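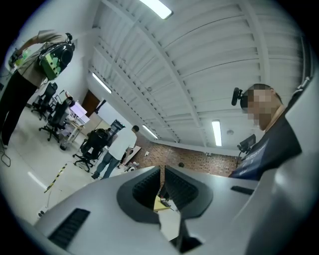

Figure 6.1 Office chairs scattered across the floor around a desk, with a wooden door beyond.

Chapter 6: Who Needs All That Floor?

Office planners like open rooms. Take out the walls, the argument goes, and people will talk more and work better. We should be slow to believe it. The Henico fit-out guide sets aside 800 mm for a walkway behind a desk, then treats the matter as closed. Chairs roll. A plan drawn on Monday says little about where the seats will be by lunch.

The Druneo layout in this chapter claims to solve this with open floor in the middle of the room. Maybe so – but open floor gets used, and people who stop to work on their feet take up space no plan gives them.
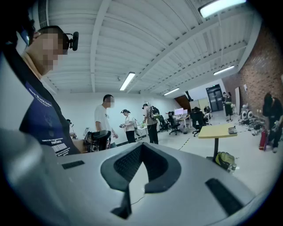 Figure 6.2 People standing in the open part of an office, others seated near the monitors.

Floor tape is the usual cheap answer. Tape marks a line and can't make anyone keep to it.

Before reading on, sketch a room you know at a scale of 1:50. Mark each desk, door and chair, then colour in the places where people stand. Keep the sketch for Section 6.2, where we test the Druneo claims against it.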